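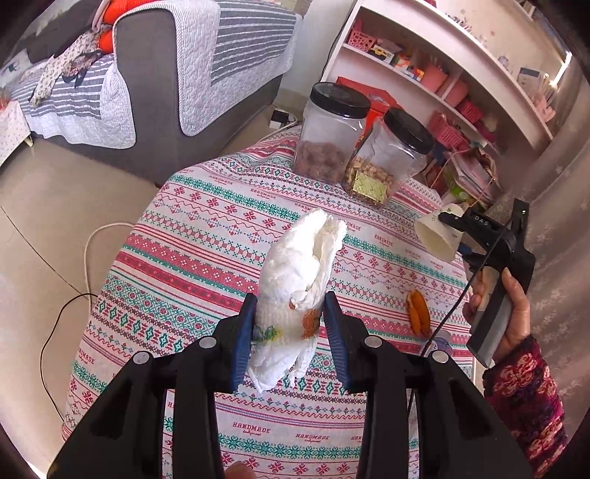
Unit 11: The Natural Trumpet in Ensemble

The natural trumpet has no valves. The player selects notes from the harmonic series by changing air speed and lip tension, and the lowest of these notes lie far apart. Stepwise melody becomes possible only in the upper octave, which explains why baroque composers placed their solo parts so high.

Students should review the harmonic series on C before the seminar and be able to write out the first sixteen partials. Partials 7, 11 and 13 do not match the tempered scale. Some modern players correct them with vent holes; others bend them with the lips, as early players did.
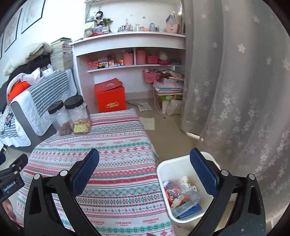 Balance is the second topic of this unit. A baroque trumpet played well is softer than its modern descendant – soft enough to share a line with a solo voice or a recorder. Compare the two recordings on reserve in the Naylor Room and note where the trumpet doubles the first violins.

Listening reports are limited to 60 lines and are due at the Naylor Room desk by 4 p.m. Bring the score packet, pages 11 to 26, to the seminar.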